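Reading time: 5 min
12 shares · 3 comments

Small Office Records and Storage
Handout 4: Keeping copies and getting them back

Last session dealt with naming files and deciding who may open what. This handout covers backup. Read it before the practical, and bring your answers to the exercise from Handout 3, as we shall use the same folder list.

4.1 What a backup is for

A backup is a second copy of your files, kept so that the first can be replaced. Files get lost in ordinary ways. Somebody saves over last year's accounts. A laptop is left on a train. A disk fails. Less often there is a fire, a burst pipe or a break-in, and then everything in the room goes together.

These losses need different kinds of copy. A copy on the same desk helps with the disk but does nothing for the burst pipe. A copy that updates itself every minute helps with the lost laptop, but it will copy the spoiled accounts over the good ones just as quickly. Keep this in mind whenever a seller tells you that one product covers everything.

4.2 Two questions to settle first

Before choosing any equipment, an office should write down two things.

How much work can we afford to do again? If the answer is one day, copies must be made at least daily. If it is one hour, a nightly copy will not do.

How long can we manage without the files? A design studio with a deadline might say half a day. A parish archive might say a month. The shorter the time, the more the arrangement will cost.

The answers need not be the same for every folder. Payroll and the customer list usually come first. Old newsletters can wait.

4.3 The worked case: Filletti

Filletti is a tile importer with one office and a small warehouse. We shall use it through the rest of the course. Its shared folders hold 1,352 customer files, of which 1,057 belong to customers who have ordered within the past two years. There are also almost 2,000 product photographs, most of them used in the catalogue.

The office settled on the following:

Customer files: copied every night, one copy in the office, one elsewhere
Payroll: copied every night, one copy elsewhere, locked
Product photographs: copied weekly
Everything else: copied monthly

The nightly job is run by a program called Hanix. It sends a short report to the office manager each morning. For the first year the reports went to an address that was no longer read, and a full disk went unnoticed until July. The job had been stopping partway through each night. No files were lost, but the office had in effect been without a proper backup all that time.

Question to prepare: which of the two answers in 4.2 would have been wrong if a disk had failed in June?

4.4 Full copies and part copies

A full copy takes everything each time. It is simple to restore and slow to make. A part copy takes only what has changed. It is quick to make, but to restore you need the last full copy and one or more of the part copies that follow it, depending on the method.

Most small offices use both: a full copy at the weekend and part copies on the nights between. Write down which is which. At Filletti the labels on the boxes said only "backup", and sorting them out took most of an afternoon.

4.5 Several disks are still one place

Many servers and storage boxes spread their files over more than one disk. Depending on how this is set up, one disk may fail and the others carry on. This keeps people working. It is no protection against a deleted file, because the deletion is made on all the disks at once. Nor does it help if the whole machine is stolen.
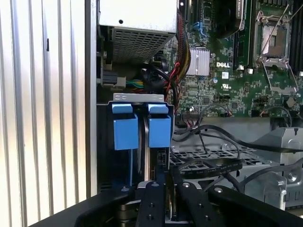 Course author
Lecturer in Office Systems, Sengar College

Drive carriers on a server often have coloured tabs or latches, and the blue ones on this Dell chassis are easy to find. Makers do not agree on what the colours mean, so read the manual for your own model before you pull anything. In particular, check whether a drive may be taken out while the machine is running. Note the slot number on paper first. Pulling the wrong drive from a set that has already lost one can lose the lot.

4.6 Testing

A copy that has never been restored should be treated as doubtful. Testing need not take long:

Pick a folder at random.
Restore it to a different place, never over the original.
Open several of the files and look at them.
Write down the date, the folder and how long it took.

Do this every three months, and again after any change of program or equipment. Filletti tests with a set of 200 files and keeps the results in a notebook beside the spare keys.

4.7 Keeping a copy elsewhere

The second copy can go to another building, to a paid service or home with a member of staff. The last is cheap, but the disk should be locked with a password and the arrangement put in writing. Filletti uses a paid service, Flarel, for payroll and customer files. The weekly copy of the photographs goes to the warehouse on a portable disk.

With a paid service, ask how long a full restore would take over your own line. Sending a little each night is easy — bringing it all back at once may take days.

For the practical

Draw up a one-page backup plan for an office you know. Give the answers to both questions in 4.2 for at least three folders. State where each copy is kept and who reads the reports.

Handout last revised February 14, 2018

3 comments · Share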